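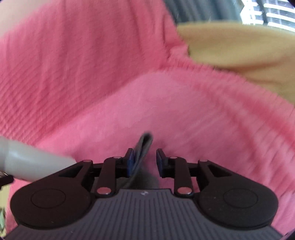
Re: Draft 2, section 4, soft goods handling

On 10/6/20 Morven Ogilvie wrote:
> Section 4.3 caps grip force at 40 N for all textiles. Is that
> per jaw or total? And does the pad inspection interval of
> 2000 cycles apply to hand-held grippers as well?

Morven,

Total, measured between the pads. The wording in 4.3 is unclear and I will change it to "closing force between opposing pads."

The 2000-cycle interval applies to both. Hand-held units should log cycles the same way as mounted ones. If the unit has no counter, inspect the pads at the start of every shift.

Two further changes for draft 3:

4.5 Grasp folded cloth on the fold. Do not close on a single layer at a gathered seam.
4.6 Check pivot pins for play whenever pads are replaced.

Nanville still wants 4.6 moved to the annex. I would leave it where it is. Comments by the end of July, please.

Alistair Lindsay
Grikura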